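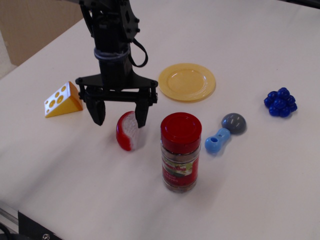 Quick answers because the inbox is full again. Last updated May 3, 2020. Will tidy up when there's time (there won't be).

## Are Gualtiero Vitale and Saskia Harawira back together?

No idea. Neither has said so. They were both at the Mogensen party, arrived seperately, left by different doors. One blurry photo of them near the coats. That's all anyone has.

## But she liked his post?

She did. Then unliked it. Then 427 of you sent us the screenshot. Please stop, we've got it.

## Did he really get sacked from Fuvville?

Not sacked, as far as we know. His character is in a coma. Could go either way. The show says he's "still part of the family", and they said that about the vet as well, who was dead by the next series. New episodes due in September, so we'll find out then.

## What was the row with Casico about?

Money, mostly. He was the face of the aftershave, wore a different one to an interview and told the presenter its name. Twice. Casico took his posters down within the week. Neither side will talk about it. We asked both, got one "no comment" and one out of office.

## Is Saskia's album about him?

Track 7 is. Come on. It mentions the boat, the dog and his mum's lasagne. She says the song is "about a feeling". Fine.

The rest, probably not. Two of them were written before they met.

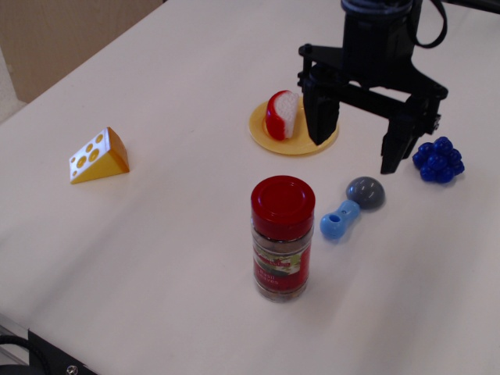 ## Who's Drana then?

The singer on the duet. Not a new girlfriend, not a cousin, not Saskia in a wig (we had about 50 emails on the wig). Drana is one person with one name and she's been doing backing vocals for years. Seems nice. Replied to us faster than anyone on this page.

## Can I send in a tip?

Yes, use the contact form. Keep it under 300 words. Say where you saw them and when. No home addresses, no pics of anyone's kids, we bin those straight off.

## Do you pay for photos?

Sometimes. Not for selfies with the back of someone's head in.

## You got the engagement story wrong, will you apologise?

Did that already, it's on the old post at the top. The ring was a prop from the video. We should of checked. Sorry again to Saskia, and to her nan, who rang us.

## Why was my comment deleted?

You were rude, or you posted the same thing nine times, or it got caught in the spam filter. If it's the last one drop us a line and we'll put it back.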